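A Morning With Jaqueline's Arm

Jaqueline Varela hands me coffee and tells me not to lean on the table. She's resetting the practice cell at Skadura, and the arm has done 510 picks since its last checkup.

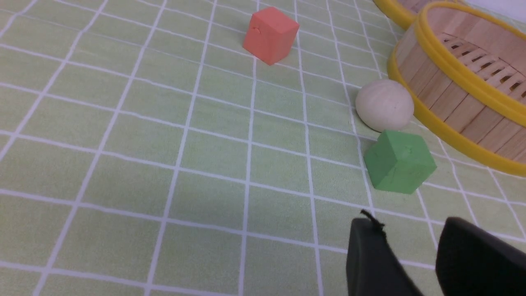 I'd expected laptops and frowning. Mostly it's screwdrivers! She checks the finger bolts, then the cables, then the wrist camera, and she hums the whole time – badly, I'm afraid.

The buns are her favorite test. Squeeze settings that suit a block can be far too much for a bun, so she starts low and creeps up. 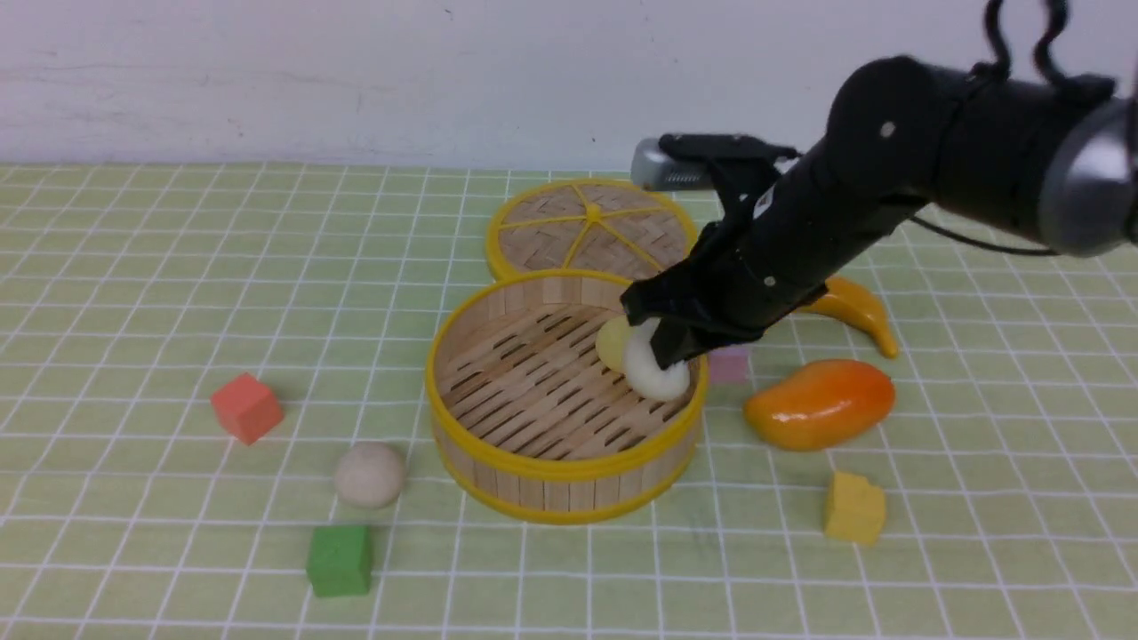 What Wears Out First

Cables, she says, then fingertips. She gives the tips a good look every 90 picks and keeps 4 spare pairs in a cookie tin.
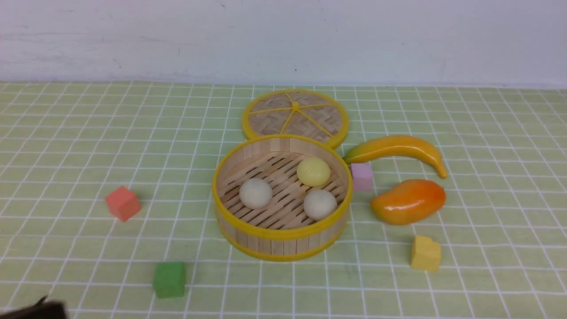 How long does a full reset take?
A morning, if the camera lines up on the first try. Eun-ji Cho, who shares the cell, once needed two days.

Eun-ji likes to finish with slow passes over open cloth, fingers apart, watching for any wobble.

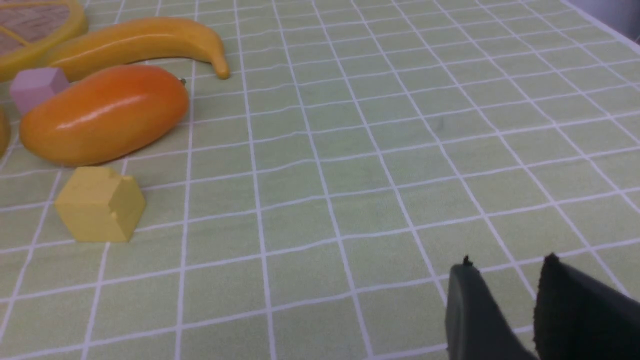 Photos: Skadura

Next checkup is at 700 picks. I've been promised a turn with the screwdriver.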